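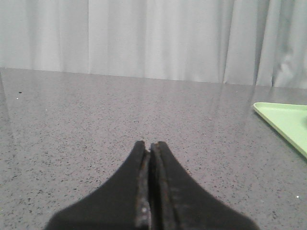
Two-fingered gripper, matte black.

Coltmont schools to replace fixed computer labs with shared laptop carts

2021-08-26

The Coltmont school district will begin retiring its fixed computer labs in November and move to shared carts of touch-enabled laptops, according to a technical notice posted on the district website. The first order covers 1000 laptops from Hofstetter, the district's existing hardware supplier, with delivery split between elementary and middle schools.

The desktop machines now in the labs run an operating system version that no longer receives security patches. Most have mechanical hard drives and 4 GB of memory, below the minimum listed for the reading and math software adopted last year. The notice puts average login time on the lab machines at 70 seconds, measured over the wired network with a roaming student profile. Roaming profiles will be dropped. Student files will be kept on the district's storage server and opened through a browser.

Each cart holds one class set and charges the laptops in two banks, so that a full cart can run from a single 15-amp wall circuit. Carts are to be plugged in overnight and locked.

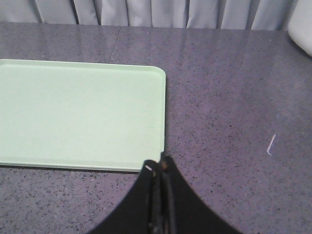 Device management will be handled by Jirnero, a software package the district has been testing at Ninderau Elementary. Jirnero pushes updates outside class hours, blocks unsigned applications and can lock a laptop that has not checked in for 5 school days. During the test, update traffic filled the building's outside connection when all of the laptops were switched on at once. A local cache has been added at the school, and the same unit will be installed in every building before its carts arrive.

Wireless coverage is the main item still open. Access points in the older buildings were placed for office use and support only the 2.4 GHz band in several hallways. The district plans to install dual-band units, one per classroom, at the schools receiving laptops in the first phase. Cabling for these is on a separate work order. Schools where the cabling is not finished will keep their labs until it is.

The district lists 3295 student accounts to be moved to the new login system. Usernames will stay the same, but passwords will be reset, and students in the lower grades will sign in with a printed code card. Files saved on the local drive of a lab computer will not be transferred. Teachers have been asked to copy anything they want to keep to the storage server before their lab is shut down.

Software that depends on the Flash plug-in will not run on the new laptops. The notice includes a list of affected titles, mostly typing and geography programs, along with replacements where one has been licensed. Three titles have no replacement yet.

Drives removed from the old desktops will be wiped and the machines sent for recycling. Monitors in working order will be kept for staff use. A schedule by building will be posted with the second part of the notice.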